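Merike Dambrauskienė
Operations, small offices, other people's budgets

1/ Spent the morning on the cleaning robot quote again. The vendor's one-page summary says the desk wiping unit "replaces the evening wipe-down." I have now read the full terms three times and that sentence is nowhere in them. Posting my notes as I go, mostly so I can find them later.

2/ Background for anyone new. We run shared offices in Murkside. White desks, lots of them, people eat lunch on them. The evening crew wipes every surface. Management has seen a demo and would like to know why we are still paying an evening crew.

3/ Two vendors made it past the first call. Jetden sells you the robot. Erudska rents it by the month and keeps ownership. Both want to talk about hours saved. Neither wanted to talk about crumbs, so I brought up crumbs.

4/ Jetden's monthly support is 900 after the first year. It is free during the first year, and the first year is the only one on the summary sheet. I had to ask for the second page. Please always ask for the second page.

5/ Erudska rents at 800 a month with support included, which sounds better until you get to cloths. Cloths are "consumables." You can only use theirs or the warranty on the gripper goes. A pack is 200. How long does a pack last? "Depends on the environment." Ours is an environment with sandwiches in it.

6/ I asked if the cloths can be washed. Sales said yes. The manual says "not recommended." I have asked for one answer in writing and am still waiting.

7/ Now the part I care about, the wiping. A dry crumb and a smear are two different jobs. You pick up or brush off the first and you work at the second. Any cleaner does this without thinking. With a robot, somebody has to have thought of it ahead of time, and I want to know who is billing me for that thinking.

8/ Look at the crumbs and the gray streak together, then at how much of the cloth is a bunched-up lump. 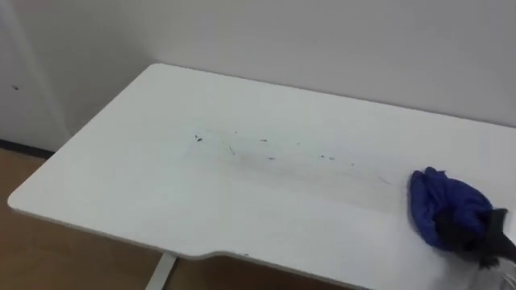

9/ My question for both vendors: how much of the cloth touches the desk? A folded cloth has a flat face. You use one side, flip it, use the other. A wad has whatever part happens to be at the bottom. If the arm can't fold and refold, then I want the price of somebody doing it between desks, and that is labor, and it goes in my column.

10/ Second question: where do the crumbs go? Off the edge and onto the floor is an answer. It is also a vacuuming job. Put it in the quote.

11/ Third: what counts as done? Jetden says a desk is complete "when the cleaning path has been executed." So the path was executed. Is the desk clean? Those are separate facts and I would only be paying for the first one.

12/ Erudska does have a camera check at the end of each desk. Good. I asked what it does with a faint gray smear on a white top, because that is most of what we get. They said the threshold can be adjusted. By us? By them. Is that included? "We can scope that."

13/ Somebody in my replies says I am being unfair and the technology gets better every month. Fine. Then I would like a contract that gets cheaper every month. The Jetden purchase terms lock the software version to the support tier, so the improvement everybody is excited about is an add-on.

14/ Also from the replies: "just compare it to the cost of a person." I did. The person also empties the bins, notices the leaking tap, pushes the chairs in and moves the coffee cup before wiping under it. Neither quote covers a desk with a cup on it. Both say "cleared surface." Who clears the surface?

15/ I put that one to our members in January, before any of this was serious. Would you clear your desk completely every night? Plenty said sure. I have seen those desks at night.

16/ The trial. Nghiêm, who runs the building two streets over, had the same pitch and got a trial on 17 desks instead of one demo desk. That is the only thing I envy in this whole process. One desk in a showroom tells me the robot can be set up to wipe one desk in a showroom.

17/ So I have asked for the same number, on our floor, on our furniture. Some of our tops have a curved front edge and I want to see what the arm does along it. Straight edges are easy to demo. Nghiêm's advice was to leave the crumbs to the members and not let the vendor bring their own. Taking that.

18/ What I want written down each evening of the trial: start time, end time, how often a human had to step in and for what, cloths used, and someone from the crew running a hand over each desk afterward. That last one is the test we use now. It costs nothing.

19/ I do not want a "success rate" from the vendor. I have been given one by each of them and neither could tell me what had been counted. A desk with five crumbs gone and one left is a complaint in my inbox at nine in the morning.

20/ Budget line as it stands: rental, support, cloths, floor pass after, person to clear, person to fold, threshold "scoping," and storage, because the thing has to park somewhere and that corner currently earns rent. I left the savings line blank. I'll fill it in after the trial, from our own sheet.

21/ For the people asking: no, I am not against buying one. If it can do the plain end of the room, the desks nobody books on Fridays, and the crew gets that time back for kitchens, I would sign for a rental. Short term, exit clause, our cloths. I would not buy outright on these terms and I have told management so.

22/ Update, Erudska just wrote back. The cloths can be washed "up to a point." I have asked where the point is.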